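A day at Trimance, and what it did to our budget
1/21/24

So I finally got round to visiting Trimance, after 15 emails and one cancelled train. We're a small gearbox repair shop and we've been going back and forth over buying an arm for the fiddly assembly jobs, and I wanted to see one doing something like our own work before signing anything.

They were very welcoming (good biscuits too!) and put me straight in front of the Flirketti cell, which was set up for planetary gears. I'd gone in thinking the arm would be the big cost and everything else small change. Wrong! The chap on the stand went through a quote with me line by line and the arm was less than half of it. The fingers, the guarding, the fixtures and the training all sit on their own lines, and the software, Ki, is a yearly licence, so that comes out of a different pot altogether.

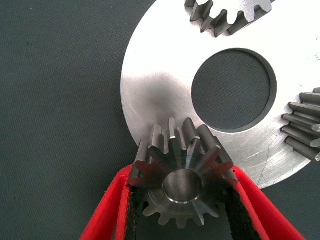

Grip pads were the thing I hadn't budgeted for at all. They count as a consumable, and a replacement set is £23, which sounds like nothing until you start thinking about oily parts and how often we'd be swapping them. I've put a line in for it. I also asked about small gears with a bore, as those are most of what we handle, and was told to send in samples and they'd do a trial for £189, refunded if we order. Seems fair to me.

Flulis, the other firm on our list, do a rental at £707 a month with servicing included. It's tempting, but I'd want to see their kit in person first, and they can't have us in until March. I'm holding the order till then and boxing up some gears for Trimance in the meantime. If you go, take the side road for parking, the front car park was full by nine.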